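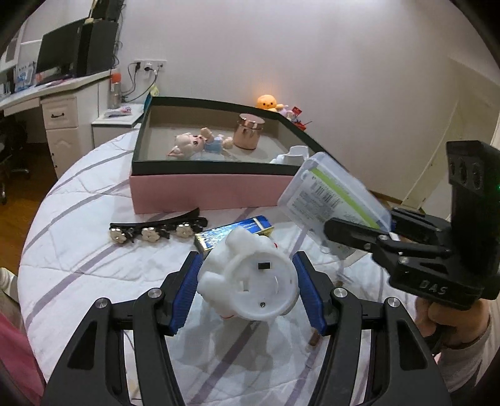 Sorting the bits-and-bobs table into the big box, one small thing at a time.

This site uses cookies to remember your settings. Accept or manage your choices.

Can a machine tidy up yet? (And what to do while you wait)

I get asked this more than anything else now, more than how to get candle wax out of a tablecloth, so I'm giving it a page of its own. My short answer is "a bit". My longer answer is that tidying is the hardest chore in the house for a machine, and once you see why, you get rather better at doing it yourself!

Take the sort of table we all have. Hair clips, a little plastic figure with a switch underneath, a small carton, a clear tub with a label on, a doll that belongs in the box with the other treasures. You or I would clear that lot while talking on the phone. A pair of gripping fingers has to treat every single piece as a new problem. The figure is rounded all over, so where do you hold it? The clips have long thin points and pearly flowers you don't want to squash. The clear tub is see-through, and see-through things are a known headache for cameras (they look straight past them at whatever is behind). Then there's the cloth, which can ruck up if you push down on it.

Grippers with soft, ribbed pads are a big help with the rounded stuff. Hard metal jaws tend to ping a smooth toy across the room, same as trying to pick up a wet olive with tongs. And two grippers beat one by miles, because one can steady the box while the other does the putting in. With a person's hands on the tools it all goes quite nicely, I think. It's taking the person away that gets tricky, since it's the person who knows that the doll goes in gently and the tub can go in on its side.

I went along to an open afternoon at Menon in June, where they had a Plodari arm clearing a tabletop. I'd expected to be cross about it and I wasn't! It managed 61 pieces before the tea break and only dropped 2, and it was very good with anything boxy. Cartons, jars with a proper lid, blocks, all fine. But it was slow, my goodness. I could have done the whole table, hoovered and had a sandwich. It also put a biscuit crumb in with the beads with enormous care, which made me laugh out loud.

The workshop at Matdale is a different story. They have machines sorting fixings into trays all day long and those hardly ever go wrong, but every screw in the tray is the same as the last one, it always arrives the same way up, and the tray is bolted down. The count on the wall said 1524 when I walked past and it wasn't even lunchtime. Nothing in my house is bolted down.

So, things I've pinched from the machine people for my own tidying:

Start with whatever is easiest to grab. Boxes and jars first. It opens up the table and you can get your fingers round the fiddly bits.

Keep clips and slides in a row, all pointing the same way. Slip them on to a strip of ribbon or a piece of stiff card and you can lift the lot in one go.

Use a container with a wide mouth and low sides. Deep narrow boxes are where toys go to be forgotten, and you'll end up tipping the whole thing out on the floor.

Put the label on the side you'll see when it's in the box. I had 4 tubs in the hall cupboard with the labels on the lids, stacked up. Silly woman.

Anything with a switch on the bottom, check it's off before it goes away. I lay awake half of a Tuesday night listening to something chirping in the landing cupboard.

Put a cloth under the job if you've small pieces. A quilted one is lovely as things don't roll so far, and you can gather the corners and shake the crumbs off outdoors when you've finished.

Would I buy a tidying machine? Not this year. If you have trouble with your hands, a plain long-handled grabber with soft tips costs very little and does a surprising amount, and I'd try that first. I'll be going to the next open afternoon in Skitdale though, and I'm taking my own button tin for them to have a go at.

Contact | Copyright Skitdale Household Hints | Back to top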